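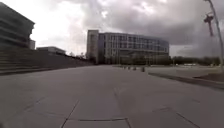

How does a robot cross a square?

Shares 263 | Comments 7

Walking across a big paved square is easy for you. You look where you want to go, you start walking, and you can talk to a friend the whole way. If there is a post in front of you, you step around it without thinking much.

A robot can't do any of that until someone writes the software for it. Software is the set of instructions that tells a computer what to do. A robot that travels on its own usually needs several programs running at the same time. This page is about the main ones, and we will use a small robot called Olell to explain them.

Seeing

Olell has a camera. The camera gives the computer a picture, and then another picture, and then another. To the computer, a picture is only a very long list of numbers. Each number says how bright or what color one tiny spot is. Nowhere in the list does it say "tree" or "step."

The program that turns those numbers into useful facts is called perception. It looks for patterns. A large smooth gray area low in the picture is probably ground. A place where the gray changes suddenly might be an edge. A short dark shape standing up from the ground might be a post.

Look at the words "probably" and "might." A perception program is often unsure. Good ones keep track of how unsure they are, and they pass that along to the other programs.

Paving is harder than it sounds. Between the big slabs there are thin dark lines called joints. A joint is flat enough to roll over. But the front of a step can look like a dark line too, and a robot with wheels must not roll off a step. So the program has to use more than color. It compares one picture with the next as the robot moves. When you move past a step, the top and the bottom slide through your view at different speeds. When you move past a joint, both sides of the line slide by together.

Bent lines

Some cameras have a wide lens, so they can see a lot at once. A wide lens bends straight things near the sides of the picture. A lamp post can look curved like a banana. If the software believed this, it would put the post in the wrong place on its map. A small program straightens the picture first. Engineers work out how much their lens bends things by taking pictures of a checkerboard, because they already know that the lines on a checkerboard are straight.

Finding yourself

Next, Olell needs to know where it is. This is called localization. You do it when you come out of a store and look for something you recognize.

A tower on the end of a long building is a good landmark. It doesn't move, and it sticks up above the trees. If the tower is straight ahead and there are steps to the left, there are only a few places on the square where you could be standing. The robot also counts how many times its wheels have turned, which tells it how far it has rolled. Wheels can slip, so the wheel answer and the camera answer don't always agree. The software mixes the two.

Clouds are bad landmarks. They move, and they will look different tomorrow. The software learns to leave the sky out.
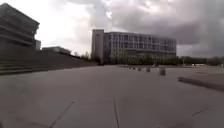 Gordon Sandhu says that when he tests a new program he always starts with the plainest, emptiest ground he can find, and that the plain ground is where he finds the most mistakes. With few things to recognize, he says, the robot has very little to check itself against.

Planning

Once the robot knows what is around it and where it is, it has to choose a way to go. The part that does this is the planner. Olell's planner is called Donus.

Donus covers the map with squares, like graph paper. Each square gets a score. Open paving gets a low score, which is good. A square beside a post gets a higher one. A square with a post in it, or one at the edge of some steps, is marked "never." Then Donus looks for the route with the lowest total.

You might think the shortest route always wins. Sometimes it doesn't. Passing between two posts in a row could be shorter, but if the gap is narrow, those squares have high scores, and going around the end of the row can be the better choice.

Donus makes a new plan 4 times every second. Most of the new plans are nearly the same as the old ones. If a person walks in front of the robot, the new plan is different.

Moving

The last part is control. The planner says "go along this line." The controller decides how fast each wheel should turn to stay on it. If the robot drifts to the left, the controller slows the right wheel a bit and speeds up the left one, and the robot comes back. It makes these little corrections almost 500 times in one second. A person doing this on a bicycle would call it balancing, or steering, and wouldn't notice doing it.

Try it yourself

You need some graph paper, a pencil and a partner.

Draw a square and put in a row of posts and a flight of steps. Mark a start and a finish. Give every box a score from 1 to 9, with 9 for boxes very close to a post, and put an X through boxes the robot must never enter. Now find the route with the lowest total. Ask your partner to find one too, without looking at yours. Then add one more post in the middle of your route and plan again.

Words to know

Perception: working out what is in a picture.
Localization: working out where you are.
Planner: the program that picks the route.
Controller: the program that drives the wheels.

7 comments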